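Totdale Share Kitchen: Frequently Asked Questions

Updated 2021-09-25. If your question isn't here, ring the office or leave a note in the book by the door.

Who can book the kitchen?
Anyone living in Totdale or Umali. Home cooks, market stallholders, school fetes, whoever. You need to be 18 or over to sign the form. Kids welcome if there's an adult with them the whole time.

How do I book?
Form on the Bookings page. Or paper form from the office. Phone bookings are fine but we still need the form before you get the key.

How long is a session?
Minimum 2 hours. Maximum 8 in one day. Setting up and cleaning up are part of your session, so please allow for it. The next group may well be waiting outside.

Is there a bond?
Yes, $100. Comes back to the same account once the kitchen's been checked. Usually within the week, bit longer in April when half the district is booking for Easter stalls.
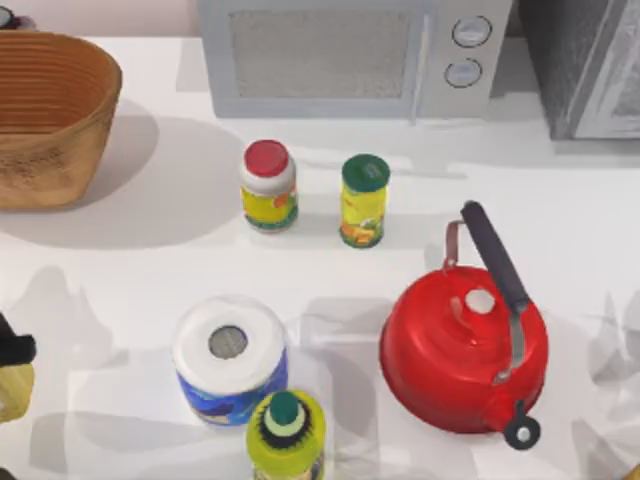
What if I need to cancel?
Let us know two days ahead and there's no charge. Less than that and we keep half the hire fee. Sick kids, flooded road etc, just call, we're not monsters.

Can I sell what I make?
Yes but you need your own food business registration with council. Bring a copy the first time, we keep it on file. Label rules are yours to sort out too. We can't give advice on allergens, sorry, ask council.

Can I leave ingredients overnight?
Fridge shelf, yes, if it's labeled with name and date. Dry goods in the hall cupboard. Anything without a name goes in the bin at the next clean. No raw meat left overnight, no exceptions.

Do I bring my own tea towels?
Please. And your own containers for taking food home. We used to supply them and they all walked.

How many people can be in the hall?
100 seated. The kitchen itself is a lot smaller, so talk to us before you plan a class.

Where do I park?
Behind the hall, off Rovberg Street. Not in front of the clinic. They will have you towed and there's nothing we can do about it. 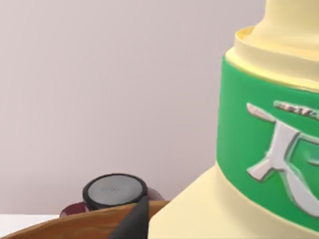

By Jocelyn Evangelista, Bookings

Is the Nindano room included?
No, seperate booking. Same form, tick the second box. It's good for meetings or feeding a baby in peace. No cooking in there.

What about rubbish?
Food scraps in the compost bin out the back. Recycling rinsed please. Everything else in a tied bag, and if the bins are full you take it home with you.

Can I have alcohol at my event?
Drinking it, OK if you tell us when you book. Selling it, you need a licence, and we need to see it before the day.

I've lost the key. Help?
Call the office straight away, any hour. Replacement comes out of the bond. Please don't get your own copies cut, the locks have to be be changed if we find out.

Something was broken when I got there. Am I up for it?
Not if you tell us at the start. Write it in the book, with the time. If it's not written down we'll assume it was your session.

Is there wheelchair access?
Ramp on the car park side. Front door has a step. The accessible toilet is next to the office and stays unlocked during bookings.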